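Reton compares gripper fingers on tableware

Reton has finished the first part of a comparison of two sets of gripper fingers at its workshop in Derurville. The test uses a pair of arms at a marble-patterned tabletop and ordinary household items, among them cups, trays and small rounded cases.

One set of fingers is the flat black type Reton has used since it opened the workshop. The other comes from Dimitriou and has a softer pad on the inside face. Both were run on the same arm, with the same wrist camera and the same controller settings, for a total of 534 grasps.

Lionel Mallet, who ran the test, said the flat fingers did better on thin edges such as tray rims, while the padded ones slipped less on glazed cups. Handles gave both sets trouble. "If the finger comes down on the base of the handle, the cup turns before it lifts," Mallet said. "We lost more grasps to that than to anything else."

The wrist camera was set to 60 frames per second for the whole run. Ngọc Nông, who looks after the controllers, said a slower setting had been tried in April and dropped when the arm kept closing late on small objects.

Each set of fingers was checked for wear after every 5 trays of items. The pads had to be replaced once.

The second part will move to Itevdale, where the same items will be handled under window light and with a different table height. Reton plans to publish the grasp logs for both sites together, along with the finger drawings. Dimitriou will supply a new pad with a narrower tip for that round.

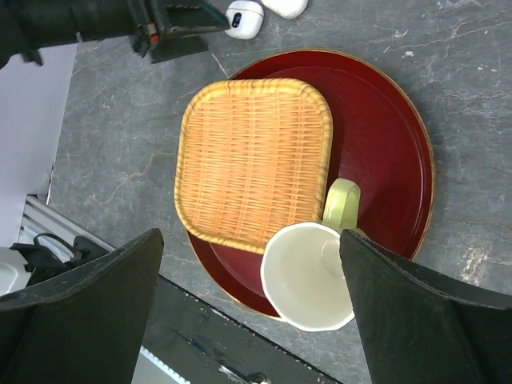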